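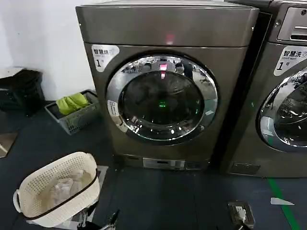 A secagem em máquina começa na centrifugação. Uma carga de toalhas que sai da lavadora mal centrifugada prolonga o ciclo seguinte e desgasta mais a fibra do que a própria lavagem. Convém repetir a centrifugação sempre que o tecido ainda pinga ao ser torcido com a mão. Numa secadora de carga frontal, com porta redonda e vidro escuro, o interior do tambor quase não se vê de fora; o volume da carga deve ser verificado com a porta aberta, antes de iniciar. Em lavanderias com várias unidades, um adesivo numerado na frente, como o da secadora número 1, permite anotar qual máquina recebeu cada carga.

Carga
Encher o tambor até dois terços, no máximo. Separar algodão grosso de sintéticos, pois os tempos de secagem diferem. Sacudir cada peça antes de colocar - lençóis enrolados secam por fora e ficam úmidos no centro.

Filtro
Limpar a cada ciclo, a seco, com a mão ou escova macia. Uma vez por mês, lavar a tela com água morna e detergente neutro e deixar secar por completo antes de recolocar. Amaciante em folha deixa uma película na tela: se a água não atravessa, a lavagem está atrasada.

Tempo
No nosso teste com toalhas de banho, carga de 2 kg, a segunda centrifugação encurtou a secagem em 17 minutos. As toalhas eram da linha Plaver, sem amaciante.

Aro e vidro da porta
Pano de microfibra levemente úmido, depois pano seco. Não usar palha de aço nem saponáceo em superfícies cromadas. A borracha de vedação limpa-se à parte, com detergente diluído.

Ao terminar
Retirar as peças logo após o fim do ciclo e dobrar ainda mornas. Deixar a porta entreaberta.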